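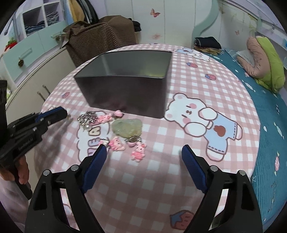
**¿Qué mide un ensayo de liberación de níquel?**

Mide la masa de níquel que una superficie metálica cede a una solución de sudor artificial durante un tiempo fijado, expresada por unidad de superficie y por semana. El resultado depende de la aleación, del recubrimiento y del estado de este, y puede diferir mucho del contenido total de níquel de la pieza.

**NOTA DE PRENSA**

# Budix pone en servicio en Godden una línea de ensayo para artículos metálicos de pequeño formato

**Godden, noviembre.** Budix, laboratorio de ensayos de materiales, ha puesto en servicio en su centro de Godden una línea dedicada a la determinación de la liberación de níquel en artículos metálicos de pequeño formato. La instalación atiende a fabricantes, importadores y distribuidores de bisutería, cierres, cadenas, hebillas, remaches y otros accesorios con contacto directo y prolongado con la piel.

La línea se ha diseñado dentro del proyecto Bogale, que Budix desarrolla con el distribuidor de accesorios Weltar. El proyecto abarca la preparación de muestras, el desgaste previo de los recubrimientos, la extracción, el análisis instrumental y la emisión de informes con trazabilidad por lote.

## Alcance técnico

El procedimiento parte de una inspección visual con lupa y de la identificación de las superficies accesibles. Las partes sin contacto previsible con la piel se aíslan con una laca resistente al medio de extracción. A continuación se calcula el área expuesta, operación que en piezas con geometría irregular constituye una de las principales fuentes de incertidumbre.

Para eslabones y anillas, Budix aplica modelos geométricos basados en el diámetro del hilo y la longitud desarrollada. Para piezas fundidas con relieve utiliza escaneado óptico, con verificación dimensional mediante calibre en puntos de control definidos.

Los artículos recubiertos se someten, cuando procede, a una simulación de desgaste y corrosión antes de la extracción. La etapa combina exposición a una atmósfera corrosiva y abrasión en tambor giratorio con medio granular. Después, las muestras se desengrasan, se enjuagan con agua desionizada y se secan.

La extracción se realiza en recipientes cerrados de material inerte, a temperatura controlada, durante una semana. Cada serie incluye blancos y discos de referencia de liberación conocida. El níquel disuelto se cuantifica por espectrometría de masas con plasma de acoplamiento inductivo (ICP-MS), y los extractos fuera del intervalo de calibración se diluyen y se vuelven a medir.

## Fase de validación

Durante la validación se procesaron 2731 muestras correspondientes a 230 referencias comerciales suministradas por Weltar. El conjunto incluyó latones, aceros inoxidables, aleaciones de cinc y piezas de acero con recubrimiento galvánico.

El plan de ensayos evaluó la repetibilidad, la precisión intermedia entre analistas, la recuperación en matriz y la estabilidad de los extractos acidificados. Se revisó además la influencia del volumen de solución en piezas de superficie reducida. Por debajo de cierta área, el laboratorio agrupa varias unidades del mismo lote en un único recipiente para alcanzar una señal medible; el número de unidades agrupadas se hace constar en el informe.

La mayor dispersión apareció en aleaciones de cinc con recubrimiento multicapa. El análisis metalográfico de las secciones transversales mostró espesores desiguales en aristas y cavidades interiores. En los aceros inoxidables sin recubrir, la dispersión entre unidades de un mismo lote fue menor.

«El área es el denominador de todo el cálculo. Un error en la medida de una anilla se traslada íntegro al resultado final, aunque la parte analítica sea impecable», señala Themis Chrysikopoulos, responsable técnica de la línea. «Por ese motivo el informe recoge el modelo geométrico empleado y las cotas de partida».

## Capacidad y muestreo

La capacidad nominal es de 200 extracciones simultáneas, repartidas en cámaras con registro continuo de temperatura. Una desviación fuera de tolerancia genera una alarma y obliga a evaluar la serie afectada antes de liberar los datos.

El cliente debe remitir unidades terminadas, en el mismo estado en que se comercializan. No se admiten piezas pulidas, lacadas o reparadas con posterioridad a la fabricación, salvo que ese tratamiento forme parte del proceso habitual y quede documentado. Los conjuntos con varios componentes metálicos se desmontan siempre que la operación no dañe las superficies de ensayo.

La solicitud debe indicar:

- aleación base y tipo de recubrimiento, si se conocen;
- identificación de lote y proveedor;
- zonas de contacto previstas;
- existencia de lacas o barnices transparentes;
- normativa de referencia y mercado de destino.

Las unidades sobrantes y los extractos se conservan durante 90 días desde la emisión del informe. Pasado ese plazo se gestionan como residuo, excepto petición escrita de devolución o custodia ampliada.

## Contenido del informe

Cada informe detalla el resultado individual por muestra, la incertidumbre expandida, el área calculada, la preparación aplicada y los valores de los blancos y discos de referencia de la serie. La declaración de conformidad es opcional y requiere que el cliente acepte por escrito la regla de decisión antes del inicio del ensayo.

El laboratorio recuerda que un resultado conforme se refiere a las unidades ensayadas. Los cambios de proveedor, de baño galvánico o de espesor nominal requieren una nueva evaluación por parte del responsable de la puesta en el mercado.

## Próxima ampliación

La segunda fase del proyecto Bogale incorporará la determinación de cadmio y plomo totales por digestión ácida, así como un cribado por fluorescencia de rayos X para clasificar lotes antes del ensayo cuantitativo. El cribado se ofrecerá como servicio independiente y sus resultados tendrán carácter orientativo.

## Acerca de Budix

Budix realiza ensayos químicos y metalográficos para la industria de componentes metálicos. Su centro de Godden dispone de áreas separadas de recepción, preparación mecánica, extracción y análisis instrumental.

**Contacto técnico:** Themis Chrysikopoulos, línea de artículos metálicos, Budix, Godden. Las solicitudes de oferta se tramitan a través del departamento de recepción de muestras.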